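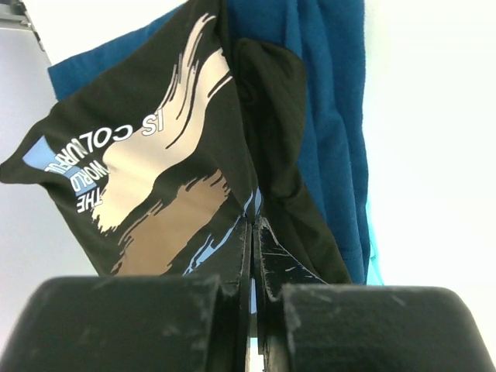 I gave up buying clothes for a year, and the year ended in August. A few people who read the first post asked how it went, so I am writing it down before I forget the details.

The rules were simple. No new clothes, no secondhand clothes, no shoes. Socks and underwear were allowed if the old ones had holes. Gifts were allowed but I wasn't supposed to hint. I could spend whatever I wanted on repairs.

I started because of a bank statement. The year before, I had spent $1,738 on clothes, and when I stood in front of the closet with the statement in my hand I could only match up a little over half of it. There was a jacket I had worn twice. There were two pairs of pants that were the same pants in slightly different gray. Some of it I must have given away, and the rest I can't account for at all.

The first month was easy. I have gone a month without buying clothes many times without trying. The second month was harder than it should have been, mostly in the evenings, when I would pick up my phone after dinner and find myself looking at sweaters. I wasn't cold and I didn't need a sweater. I unsubscribed from the store emails one by one as they came in, which took most of the fall. One shop in Widel kept sending me paper catalogs until I called them.

By winter I had stopped looking. What I noticed then was how few of my clothes I wore. I do laundry on Thursday nights, and the same things went through the machine every week: the same jeans, the same four or five T-shirts, a flannel shirt with a burn on the cuff from the camp stove. The rest stayed on hangers. I had always told myself I owned a lot of clothes because I liked variety. I wear black and dark blue nearly every day and I have since college.

The repairs were the part I ended up liking. I could sew a button before this and nothing else. My neighbor Esperanza Okafor lent me her old machine and showed me how to thread it, and then showed me again the next week, and after that I wrote the steps on a card and taped it to the side. I hemmed a pair of pants. I patched the knees on my work jeans from the inside, using denim from another pair that was past saving. The first patch puckered and came off in the wash. The second one is still on.

Darning took longer to learn. I used a light bulb inside the sock, the way my grandmother did, and I did not have her patience. My first darn had a ridge in it that I could feel through my boot all day. I tried thinner yarn and that fixed most of it. I now have three pairs of wool socks with mismatched heels and they are fine.

Some things I paid for. There is a shoe repair place on the main street in Marwat, across from the pharmacy, and Thaddeus Tillman there resoled my brown boots and restitched one of the side seams. I had walked past his door for years. He asked how long I'd had the boots and when I said seven years he looked at the leather and told me to start using conditioner. I bought a tin from him. All the repairs for the year, with the thread and needles and the conditioner, came to $386. The boots were the biggest part of that. It is more than I would have guessed, and I don't think fixing everything saves as much money as people say it does. A cheap shirt costs less to replace than to have a tailor fix. I just happened to have evenings free and a borrowed machine.

T-shirts were the real problem. They are hard to mend well. The collar goes first, then you get the small holes near the waist where the fabric rubs on a belt buckle or the edge of the counter. I stitched up some of the small holes and the stitches looked worse than the holes did. Two shirts became rags in the spring. I also learned that I had been drying them too hot. I switched to low heat and turned them inside out, and the printed ones have held up better, or at least they haven't gotten any worse since then.

I broke the rules once. My cousin got married in Kornement in June and my one dress shirt had yellowed under the arms. I tried baking soda, then vinegar, then a paste of something from the hardware store that I would not use again. None of it worked. I bought a white shirt for $40 the day before the wedding, and I did not feel bad about it. I could have borrowed one if I had thought of it sooner — my brother is the same size — but I didn't think of it until I was already in the parking lot.

I was also given two things during the year, a hat and a rain jacket. The rain jacket was from my mother, who said she was tired of hearing about the rules.

Around the ten-month mark I emptied the closet and put everything on the bed. I kept what I had worn since the start of the year, plus a suit and the winter coat. The rest went into bags. Most of it was in good shape, so I drove it over to the church sale in Warkeson, where they sort by size and price everything at a dollar or two. The bags sat in my car for two weeks first. I took one sweater back out, and I have worn it once.

Now that the year is over I can buy whatever I want, and so far I have bought a three-pack of undershirts. I went into a store last week, walked around, and left. The music was louder than I remembered. I do need jeans before the cold weather, because the patched pair has gone thin in the seat and there isn't enough left to sew a patch to.

I'm keeping the sewing machine a while longer. Esperanza says she doesn't want it back until she moves. Next I want to try replacing the zipper on my old backpack, and if anyone has done one of those with the heavy coil zippers, please tell me which needle you used. I have broken two already practicing on scraps.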